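Clearing Shared Work Surfaces: Speaker Notes
Facilities track, Wednesday, 9:40 a.m. Speaker: Imani Lyimo, Linix

Slide 1. Title
Introduce self. Mention that Segundo Zapata did the site visits at Cuadros and will take questions on the survey method.
Handout is by the door. Do not read from it.

Slide 2. Scope
The talk covers flat surfaces that belong to a room and have no assigned user: cabinet tops, side counters, window ledges. Desks are out of scope. Kitchens are covered in the Brasine session after lunch.
We logged 758 items left on such surfaces over one quarter. Of these, 133 were drink containers and 101 were food wrappers. The rest was paper, cables and clothing. Pause here, someone usually asks about the clothing.

Slide 3. Where items collect
Two positions account for most of the log. Wrappers end up at the back, against whatever the surface meets (wall, partition, ledge). Cans and bottles stay closer to where a person would stand.
Consequence for cleaning: a wipe of the front half misses the wrappers.
A cabinet with drawers under the top does not help. Staff did not put trash in drawers, but they did treat the top as a place to park things.

Slide 4. Sorting order
Closed containers first. Check for liquid before lifting anything into a bin bag. A capped bottle can go in with a little left in it only if the site's hauler accepts that; Cuadros does not.
Opened cans second. Keep upright until over the sink.
Wrappers last. Crumpled foil-type snack bags go to general waste at all 3 sites. Flatten them before counting, as two folded together were logged as one during the December round. Yhon Bedoya corrected the sheet.

Slide 5. Surface finish
Matte gray tops hide rings from cans until the light is low. Inspect from the side. Smudges and shadows look alike from above, so run a hand over the area.
Cleaner used in the trial was Prurov, diluted per the label. Skip the dilution table unless asked.

Slide 6. Exercise
Leave the last slide up. Ask the room to write down the clearing order for the surface shown, with a bin for each item. Allow up to five minutes. Take answers from the back row first.
Expected disagreement: whether the bottle needs emptying. Let it run, then refer to slide 4.
Consuelo Bermúdez has the spare pens.

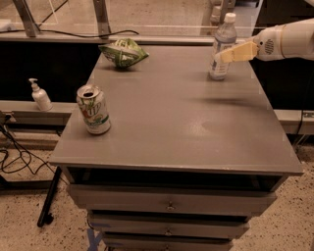
Slide 7. Exercise surface: capped water bottle, opened 7UP can, green snack bag.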